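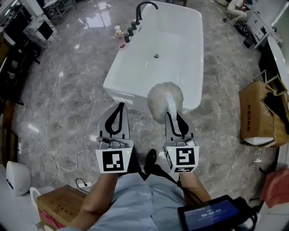 Ostwood Handheld Gripper Comparison: README

Version of November 17, 2018. Replaces the February notes.

Contents

This directory holds recordings made with two handheld gripper builds, Zoleo and Deschamps, carried by a person in place of an arm. The question was which finger geometry and which camera mount to keep for the Weltden controller. Each build was used for 300 recordings. Of these, 108 were set aside for side-by-side grading and are listed in graded.txt.

Tasks

Household objects only. The bathroom set covers a bath puff held by its strap, pump bottles and the rim of a freestanding tub. The strap is the hardest item in the set: it is thin, it folds, and the weight hangs well below the fingertips. Graders scored pick-up, carry and release separately. A recording with a drop is kept and marked D.

Hardware

Both builds carry a square black-and-white marker on the housing. The Deschamps fingers are stiffer at the root. The Zoleo fingers close further before the tips meet, which helps on straps and hurts on bottle necks. Cameras, triggers and firmware are the same on both, so a difference in the scores should come from the fingers or from the mount angle.

Camera and tracking

Gripper views are wide-angle and bend straight lines strongly near the edges. Correct them with the file in calib/ before measuring anything. When a gripper is tipped back, its camera looks at the ceiling and tracking has to rely on beams and light fittings. Repeated fittings can be matched wrongly. Check the pose log wherever the tilt column is above 50 degrees.

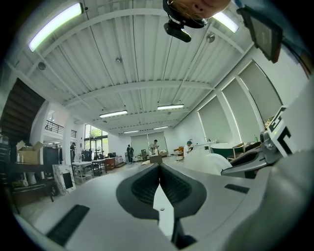

Mesfin Kumsa asked for the tilt limit to be lowered to 25 degrees, as he had found pose jumps well below the present value in the Zoleo recordings. His view was that the comparison is unfair to Zoleo until those are removed, the jumps being a tracking fault and no fault of the fingers. The limit is unchanged in this version. A second list using his value is in graded_25.txt, and scores for both lists are in scores.csv.

Known problems

Left and right are swapped in the early Deschamps logs. Use the marker number to tell the grippers apart.
Trigger values are raw and differ slightly between units.
The release score was added late and is blank in some rows.

Corrections go to Dirceu Tavares, with the recording number and the time in seconds.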